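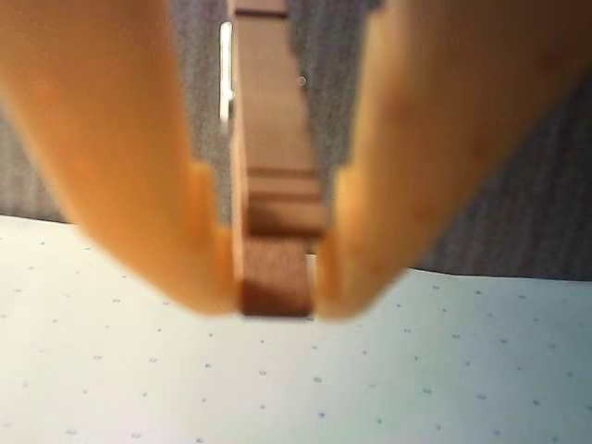 5 Aufnahme von Beispielen

Dieses Kapitel beschreibt, wie Sie mit Trusik Greifbeispiele für das Lernsystem aufzeichnen. Voraussetzung ist, dass der Arm nach Kapitel 3 montiert und nach Kapitel 4 kalibriert wurde. Stand dieses Kapitels: 23. Mai 2018.

Ein Beispiel (in der Software »Episode« genannt) besteht aus den Bildern der Kameras, den Gelenkstellungen des Arms und dem eingegebenen Aufgabentext. Alle drei Spuren werden mit derselben Zeitbasis gespeichert. Fehlt eine Spur, wird die Episode beim Export übergangen.

5.1 Arbeitsplatz vorbereiten

1. Schalten Sie die Raumbeleuchtung ein und lassen Sie sie während der gesamten Sitzung unverändert. Bei Fensterlicht Jalousien schließen.

2. Legen Sie die Unterlage mit dem Punktmuster faltenfrei auf und fixieren Sie sie an den Ecken.

3. Legen Sie die Gegenstände bereit, die in der Aufgabenliste stehen. Für den Grundsatz genügen kleine Teile aus Holz, etwa Klötze und Wäscheklammern. Nicht benötigte Teile gehören in die Kiste zurück.

4. Wischen Sie die Innenseiten der Greiferfinger mit einem trockenen Tuch ab.

Hinweis: Neben der gepunkteten Unterlage sollte in jeder Sitzung mindestens ein zweiter Untergrund verwendet werden. Ein Modell, das nur einen Untergrund gesehen hat, greift auf anderen Tischen oft unzuverlässig.
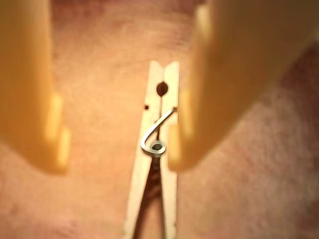
Tragen Sie den Wechsel des Untergrunds im Sitzungsprotokoll ein, bevor Sie die nächste Episode starten. Ein nachträglicher Eintrag ist möglich, muss aber für jede Episode einzeln vorgenommen werden.

5.2 Greiferkamera prüfen

1. Öffnen Sie in Trusik das Fenster »Live« und wählen Sie die Greiferkamera.

2. Fahren Sie den Greifer über einen Gegenstand. Der Gegenstand soll schärfer erscheinen als die Finger. Unscharfe Finger sind bei dem kurzen Abstand normal und kein Grund, den Fokus zu verstellen.

3. Öffnen und schließen Sie den Greifer einmal vollständig. Beide Fingerspitzen müssen dabei im Bild bleiben.

4. Stellen Sie die Belichtung auf »Fest«. Mit automatischer Belichtung ändert sich die Helligkeit, sobald ein dunkles Teil zwischen die Finger kommt.

Vorsicht! Quetschgefahr. Bei aktivem Arm nicht zwischen die Finger fassen. Vor dem Umlegen von Gegenständen immer »Pause« drücken.

5.3 Episode aufzeichnen

1. Geben Sie den Aufgabentext ein, zum Beispiel »Klammer aufnehmen«. Verwenden Sie innerhalb einer Serie immer denselben Wortlaut.

2. Legen Sie den Gegenstand ab. Ändern Sie Lage und Drehwinkel von Episode zu Episode, auch schräge Lagen und teilweise verdeckte Ansichten sind erwünscht.

3. Drücken Sie »Start« und warten Sie auf den Signalton.

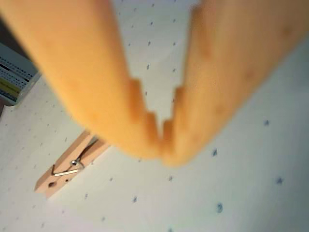
4. Führen Sie den Greifer mit dem Handgerät in einer ruhigen Bewegung über den Gegenstand. Kurze Korrekturen sind erlaubt und werden mit aufgezeichnet.

5. Senken Sie den Greifer ab, schließen Sie ihn und heben Sie den Gegenstand an.

6. Drücken Sie »Stopp«. Eine Episode darf höchstens 90 Sekunden dauern, danach bricht Trusik die Aufnahme ab.

7. Bewerten Sie die Episode mit »Gelungen«, »Misslungen« oder »Verwerfen«.

Hinweis: Misslungene Griffe bitte nicht verwerfen. Sie werden getrennt abgelegt und für die Fehlererkennung gebraucht. »Verwerfen« ist nur für Aufnahmen mit technischem Fehler gedacht, etwa bei ausgefallener Kamera.

5.4 Umfang einer Serie

Eine Serie umfasst 54 Episoden mit demselben Aufgabentext. Nach jeweils sechs Episoden fordert Trusik dazu auf, den Arm in die Grundstellung zu fahren. Folgen Sie der Aufforderung auch dann, wenn der Arm augenscheinlich richtig steht.

Für Aufgaben mit Ablage stellen Sie eine Schale in Reichweite des Arms. Das Kabel am Arm darf weder an der Schale noch an der Unterlage hängen bleiben.
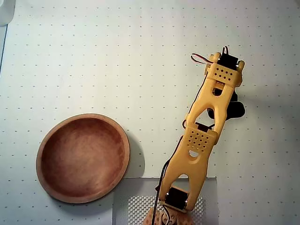

5.5 Sitzung abschließen

1. Fahren Sie den Arm in die Ruhelage und schalten Sie die Servos ab.

2. Wählen Sie »Sitzung prüfen«. Episoden mit fehlenden Bildern erscheinen rot in der Liste.

3. Exportieren Sie die Sitzung in das Projektverzeichnis. Fehlermeldung 17 bedeutet, dass der Aufgabentext leer ist. Text ergänzen und Export wiederholen.

4. Trennen Sie den Arm vom Netzteil.

Vorsicht! Die Servos können nach langen Serien heiß sein. Vor dem Abbau abkühlen lassen.

Das Zusammenführen mehrerer Sitzungen ist in Kapitel 6 beschrieben.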